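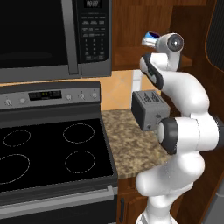 Picture credit: Geetha Fernandes

I've been curious about the open day at the Sesstead centre for ages, mostly because my sister went last year and came home talking about "limiting beliefs" until we all begged her to stop. So on 20 May 2018 I filled the thermos, drove out past the Gitodgate turnoff (missed it, turned around, missed it again) and wandered in with my name on a sticker and a fair bit of doubt.

Registration was a trestle table and a very cheerful bloke handing out programs. There were 24 sessions on offer and you could realistically get to four, so of course I spent the first one reading the program over a flat white. Tip for anyone going in June: pick yours the night before!

First up was a talk called Whose Voice Is That? It was about the things we tell ourselves so often that we stop checking them. We had to write down one sentence we'd believed about ourselves since school. Mine was "I'm no good at finishing things", and the woman beside me had written nearly the same words, which gave us both the giggles. Then you write who said it first. I sat there with my pen up for a long while. It was my Grade 5 teacher, and she was talking about a macramé owl.
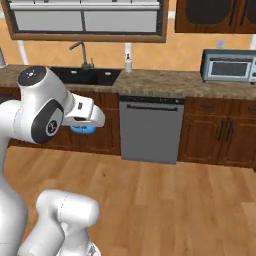 A kitchen, with a robot arm reaching toward the lower cabinets.

Lunch was pumpkin soup on the lawn, then the Pangaribuan workshop, a partner exercise where one person states a belief and the other is only allowed to ask "and how do you know?" My partner was a retired surveyor and he was ruthless. I lasted 2 minutes before I got cranky, and he reckoned that was pretty good going.

The last session, Stustetti breathing, wasn't my cup of tea. Lots of humming, a hard floor, and my left foot went to sleep. Plenty of people loved it though, and there were a few happy tears at the back.

I bought a workbook for $23 and I'm up to page nine. The owl, for the record, is still in Mum's spare room, missing one eye.

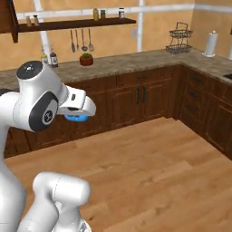 Do you need to have done any self-development work before coming to an open day?
The sessions are pitched at beginners, and you can sit out any exercise you don't feel like doing.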